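How do I get a fried fish smell out of the kitchen?

Asked by Awuor Kaijage, Tuesday

Hi all! We had family over and I fried fish for six people, and now the whole downstairs still smells like it. I've mopped, I've taken the trash out, I boiled some vinegar (now it smells like fish AND vinegar). We rent over in Grenosmont and there's no vent fan. What else can I try?

Answer 1
candles

Answer 2
Oh I feel for you, I fry a lot and it's the grease you're smelling. It floats up and lands on everything, so mopping only gets the part that fell. Wipe the cabinet doors with warm water and a good squirt of dish soap, then go over them again with plain water and dry them off. If your doors have the raised panels, run an old toothbrush along the grooves, mine were disgusting in there.
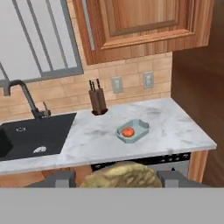
Then do the tile and grout behind the stove, and wash any curtains or dish towels that were hanging nearby. Leave a bowl of baking soda out for 2 nights after that. Mine was gone by the second morning!

Answer 3
Seconding the curtains. Also check the oil, if you saved it in a jar with a loose lid that could be your whole problem. I did that once and blamed the drain for a week.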